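**Link roundup** (also *link dump*, *linkblog post*)

A link roundup is a post that collects news stories from all over the place, gives each one a line, and sends you off to the source. I've been reading them for years, so forgive me if this entry runs a bit warm!

Most trace the numbered style to Gendero, a message board where a daily list could hold up to 500 items. Stoten, its rival, capped lists at 300 and made everyone link the original story — a rule I still love.

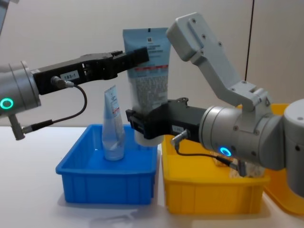

One reader wrote in to say the cap came from Drurnenton first, and that Stoten only borrowed it. Fair enough, I've changed the table below to "disputed."

| Site | Longest list |
|---|---|
| Gendero | 466 |
| Stoten | 300 |
| Antoniuk | 4 |

Antoniuk ran very short lists (Mondays only) with long, grumpy comments under each link.

See also: news aggregator, blogroll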